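Subject: Re: Zero shift on load cell after changing the cable
Date: 10 June 2024

> We swapped the cable on the Clemell 2458 in April and the zero has
> been off ever since. Span looks fine. Is the cell gone?

Probably not. If the span still checks out at 40 kg, the bridge is most likely healthy. I would look at the connector first.
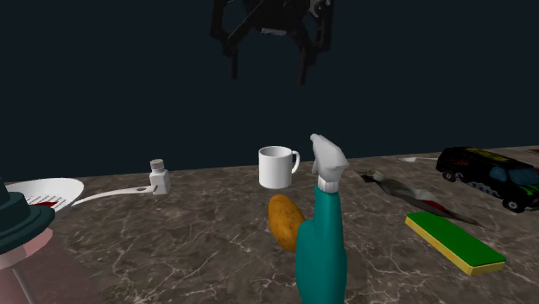 Unplug the cell and measure across the excitation pair, then across the signal pair. Write both down before you touch anything else. On the Clistix amplifier the shield goes to pin 2 only -- not to the cell body as well. 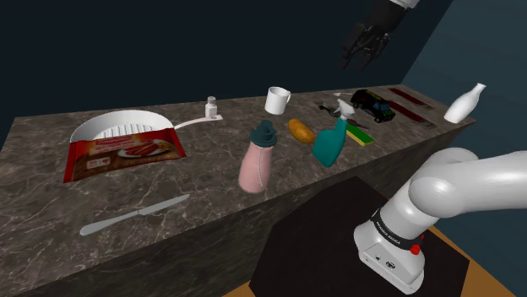 We had the same fault on the Paredes line with a Ciro 2696. Flux left between two pins was leaking enough to move the zero. Cleaning it and drying it overnight fixed it.
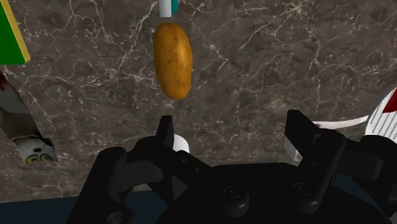
Once the zero is steady, redo the corner test. Use a proper test weight and set it down square on the plate. Something shaped like that potato, long and a bit curved, will rock and give you a different reading each time. Then log the zero for a day and post the numbers here.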